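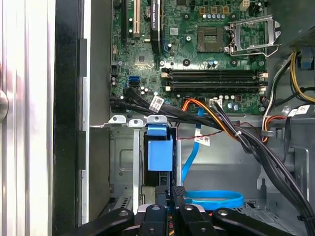 Karko's gripper at the drive cage of a desktop tower. The processor socket is open and the memory slots are empty.

About Wurnora

Wurnora makes Karko, a robot work cell for taking apart used desktop computers. Guido Bassi and Gemma Pagano started the company in Skorkley after years of doing the same work by hand at a recycling firm.

Karko is sold as a kit: one arm, two sets of fingers, a bench plate and our software. A camera at the wrist lets the operator see into the case while the arm works. Cables are still the slow part. On older towers with a lot of zip ties, most customers have a person cut them first, and we recommend that.

We also rent the cell by the month, starting at four months. Rental includes setup and two days of training at your site with Erdal Güler. Noemi Lombardi handles service and spare fingers.

The software currently has profiles for 208 case models. If yours is missing, send us one and we will add it - there is no charge for this.

Visits to the Skorkley shop are by appointment.

Page updated 12 November 2021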